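Kit de garra Vatero para mesa de cocina: ficha, recambios y el aviso de las yemas

Vatero — Plakau Automatización — Manipulación ligera — Pinzas y accesorios

Referencia: 429
Disponibilidad: en stock
Envío: 2 días laborables en península

Hola, soy Korkor Wumbei y llevo la parte de manipulación en Plakau. Esta ficha la he reescrito entera en noviembre, porque la anterior contaba muy bien lo que hace la garra Vatero y muy poco de lo que pasa cuando falla. Y ha fallado, en nuestro propio banco, con platos y con unas yemas que yo misma había montado. Si vas a comprar el kit, lee hasta el final (y si ya lo tienes, ve directamente al apartado del aviso, por favor).

El kit está pensado para brazos ligeros que trabajan con menaje: platos, tazas, piezas pequeñas de comida. Nosotros lo probamos en una mesa de cocina montada a dos brazos, con su horno, su colgador de tazas y su escurreplatos, y el ejercicio que más nos gusta es el del plato llano: acercarse al borde, cerrar, levantar. Parece una tontería hasta que lo intentas con una vajilla que resbala.

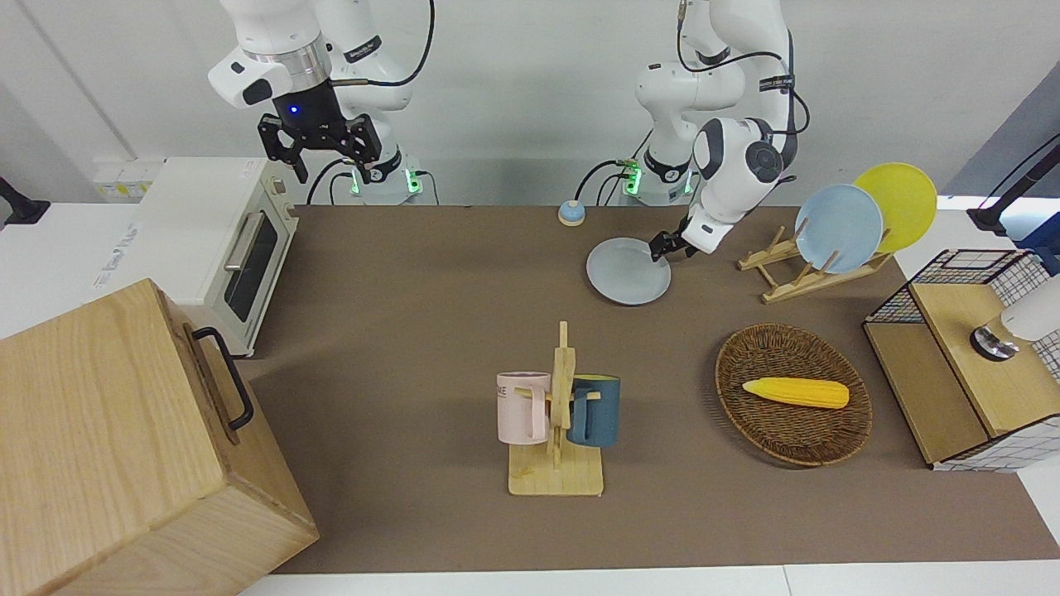 Qué trae la caja

Cuerpo de garra de dos dedos
Juego de yemas estándar (un par montado, otro de repuesto)
Cable de señal y brida de descarga de tracción
Placa adaptadora Ondmont
Llave y tornillería
Hoja de par de apriete, en español

El peso máximo recomendado es de hasta 2 kg con agarre centrado. En el borde de un plato la cosa cambia muchísimo, y ahí no te doy una cifra única porque depende del diámetro, del esmalte y de por dónde agarres. Prueba primero con un plato que te dé igual perder.

El aviso de las yemas

Voy al grano. En el lote 37 las yemas de goma salieron con el adhesivo mal curado. Montadas y en frío aguantan perfectamente, pasan la revisión visual y hasta pasan la prueba de tirón con los dedos. El problema viene después de un rato de ciclos seguidos: la yema se desplaza un poco hacia la punta, el dedo metálico asoma por detrás y el agarre deja de ser paralelo. La garra cree que tiene el plato bien cogido, el controlador da el cierre por bueno y el plato se va girando solo.

Nos pasó un viernes por la tarde. Primer plato al suelo, pensé que era cosa mía, de la altura de aproximación. Segundo plato, toqué el programa. Con el tercero ya paré la mesa, desmonté los dedos y vi la goma corrida. Tendría que haber parado en el primero, lo sé, pero es que el registro no marcaba nada raro — ni alarma de fuerza, ni aviso de posición, nada. Eso es lo que me preocupa de este fallo y por eso lo pongo en la ficha y no en un boletín perdido.
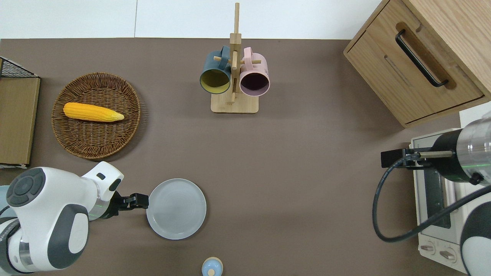
Para localizarlo sin desmontar nada hay un truco que ahora usamos a diario. Lleva la garra abierta junto al borde del plato, sin cerrar, y para ahí. Nosotros lo hacemos con el plato gris claro vacío en la mesa y el brazo entrando desde el lado contrario al horno, con los dos dedos a la altura del canto. Mira las dos yemas de perfil: tienen que terminar a ras una de otra. Si una sobresale, aunque sea poquísimo, quita la garra de servicio. Luego cierra despacio en vacío y comprueba que las gomas se tocan en toda la superficie.

Si tu garra es del lote 37 (el número está grabado en la cara interior de la placa adaptadora), haz esto:

Para el brazo y quita tensión antes de meter las manos. Con la parada de emergencia sola no basta, que el dedo puede quedarse con fuerza residual.
Retira los dos pares de yemas, el montado y el de repuesto. Son del mismo lote, no te fíes del segundo.
Limpia el asiento con alcohol isopropílico y deja secar.
Pídenos el juego nuevo. Te lo mandamos gratis, no hace falta que devuelvas las viejas.
Monta, aprieta según la hoja y repite la comprobación de perfil.

Y nada de pegarlas otra vez con cianocrilato, ¿eh? Lo probé yo. Queda rígido, se agrieta y encima deja una rebaba que raya el esmalte.
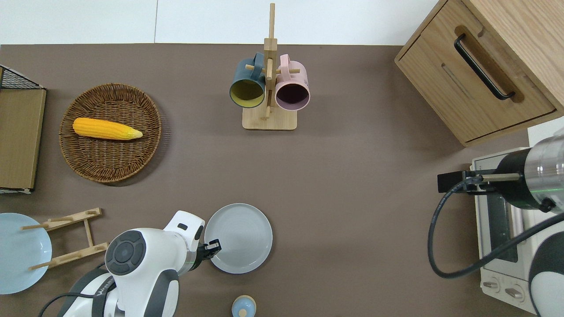
Otra cosa que cambiamos a raíz de aquello es el criterio de parada. Antes el programa seguía si el cierre terminaba dentro de tolerancia; ahora, después de levantar, el brazo espera y vuelve a leer la apertura. Si ha variado, baja y suelta. Añade un poco de tiempo por ciclo y a algún cliente le ha parecido mucho, pero yo no lo quitaría. La rutina viene en el firmware 13 y se activa en el menú de agarre, apartado «Relectura». En las unidades que salen ahora del almacén ya va activada de fábrica.

Con cargas blandas o que ruedan, sube la espera. Con tazas cogidas por el asa, puedes dejarla al mínimo.

También repasamos el tendido del cable. No tuvo nada que ver con los platos, pero ya puestos encontramos una brida demasiado apretada en la muñeca. Deja una curva generosa y muévela a mano por todo el recorrido antes de dar marcha. Si el cable roza la mesa en algún punto, cambia el anclaje, no acortes la curva.
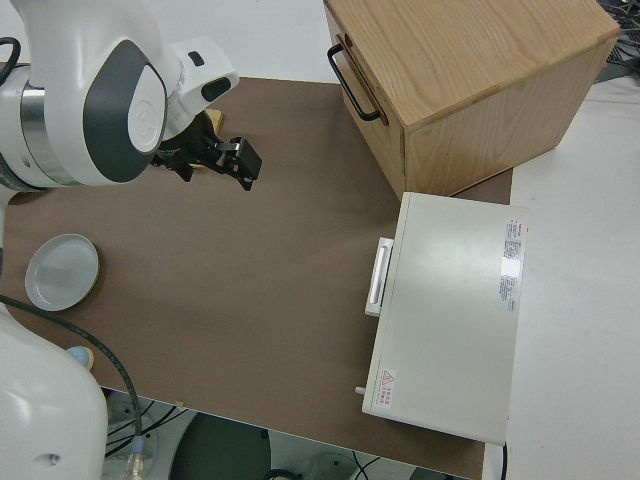
Compatibilidad

Brida Ondmont: directa, con la placa incluida.
Brida Quartey: hace falta el adaptador, que se vende aparte. Ojo con los tornillos largos, que hacen tope.
Otras bridas: escríbeme con un plano o una foto con regla y te digo.

Preguntas que me llegan mucho

¿Mi garra es de otro lote, tengo que cambiar algo?
No. Haz la comprobación de perfil una vez y sigue trabajando. El firmware sí te lo recomiendo igualmente.

¿Puedo usar yemas de otra marca?
Poder, puedes, encajan varias. La garantía de agarre ya no la cubrimos, la del cuerpo sí.

¿La relectura sirve como función de seguridad para personas?
No, en absoluto. Sirve para no tirar platos. La protección de la zona va por su lado, con tu evaluación de riesgos y tus paradas.

¿Cada cuánto se cambian las gomas?
En nuestro banco, cuando pierden el dibujo. Si trabajas con grasa o con detergente, míralas cada semana.

Para pedir el juego de sustitución usa el formulario de recambios, pon «yemas 37» en el asunto y adjunta una foto de la placa. Si has tenido una caída de pieza, cuéntame también qué llevabas en la garra y cuántos ciclos iban, que me ayuda mucho. Contesto yo, normalmente por la mañana.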